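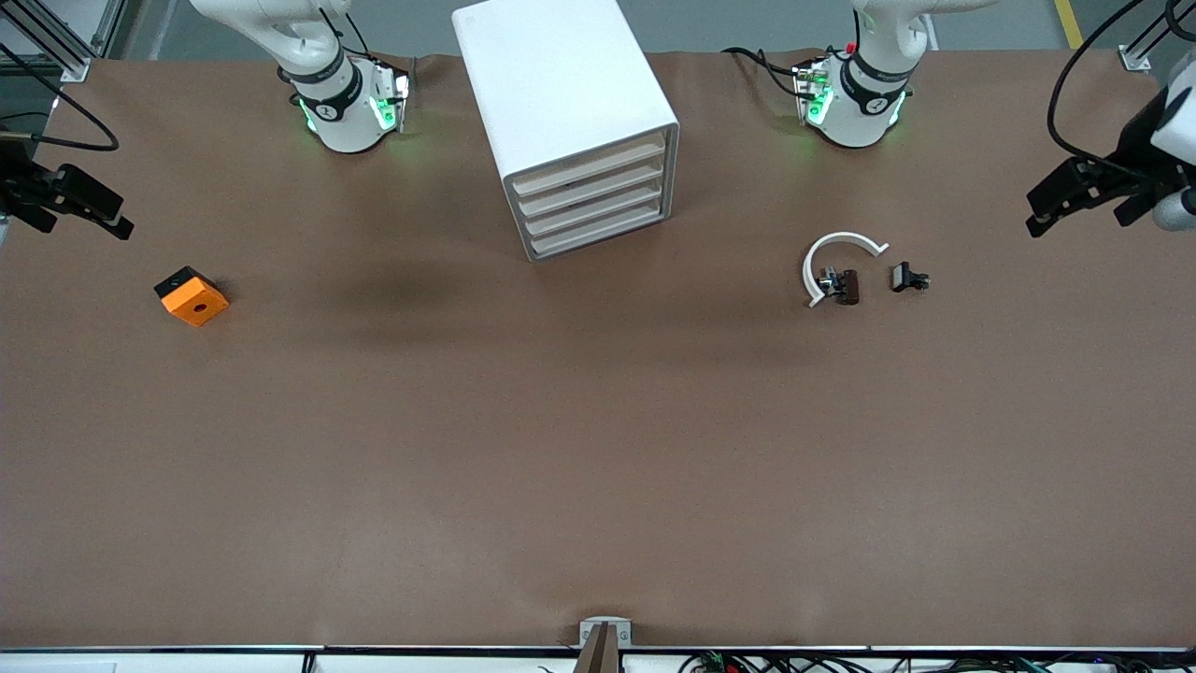 Student Robotics Program: Two-Arm Project Enters Its Second Term

The Linport Student Robotics Program has begun the second term of its two-arm manipulation project. Students in the advanced section are working at a shared bench with a pair of robot arms mounted along the back edge, and the term's assignments center on a small plastic drawer cabinet with four drawers. Teams are asked to program the arms to open a chosen drawer, place an object inside, and close the drawer again without moving the cabinet out of position.

The assignment was selected by the program's instructional staff after a review of last year's coursework. In previous years, students worked mainly with a single arm and a set of blocks. Those exercises remain part of the introductory section. Staff members concluded, however, that advanced students were ready for a task in which one arm must hold or steady an item while the other acts on it. A lightweight cabinet serves this purpose well. When a drawer is pulled by one arm alone, the whole cabinet tends to travel with it, and students must decide how the second arm should respond.

Small objects for the exercise are kept deliberately varied. The current set includes a small orange cube with a black face, a white C-shaped piece, a short dark brown cylinder, and small dark clips. Each calls for a different approach angle. The worktable is covered in plain brown paper, which is replaced when it becomes torn or heavily marked. Students may write on the paper during planning sessions, but it must be clean before any recorded trial.

How the Term Is Organized

Teams consist of 2 students, one assigned to each arm during the planning stage. Partners exchange arms at the midpoint of the term so that both gain experience with left-side and right-side programming. Each team submits a written plan before its first bench session, a log of every trial, and a final report. The log must record failed trials as well as successful ones. Reports that omit failed trials will be returned for revision.

Over the course of the term, the section is expected to complete 200 recorded trials. The results will be compiled by the students and presented at the Harkeck Regional Student Showcase, where the program has exhibited in past years. The showcase this year includes a new category for cooperative manipulation, and the program intends to enter its three strongest teams. Selection will be based on the quality of the trial logs and the final report, with drawer-closing speed considered only in the event of a tie.

Enrollment and Support

Enrollment across all sections of the program now stands at 84 students. The increase is largely in the introductory section, which has added a Friday afternoon meeting to meet demand. Students who complete the introductory section and the safety orientation are eligible to apply for the advanced section in the following term.

The program gratefully acknowledges a grant of $2,000 from the Wanyama Education Fund. The grant has been applied to replacement gripper parts, cables, and printed course materials. A portion has been reserved to cover showcase entry fees and transportation, so that no student will be asked to pay for participation.

Families are also advised that the Gindia simulation software used in the course may be installed on a home computer at no charge. Installation instructions are available from the program office. Students without access to a suitable computer may reserve a workstation in the lab after 3:30 p.m. on any day the lab is open.

Bench Rules

All students are reminded that the following rules apply during bench sessions. Hands must remain clear of the table whenever either arm is enabled. One partner must stay within reach of the stop button for the full length of a trial. Loose sleeves, lanyards, and long necklaces are not permitted at the bench. Cables may be rerouted only by a staff member. Any unexpected movement of an arm must be reported before the next trial begins, even if no contact occurred.

Visitors are welcome to observe advanced section work during the March open lab. Teams will run their drawer programs at posted intervals and will answer questions about their trial logs. Space near the bench is limited, and those wishing to attend should notify the program office in advance. Applications for next term's advanced section will be accepted at the same office beginning the week after the open lab.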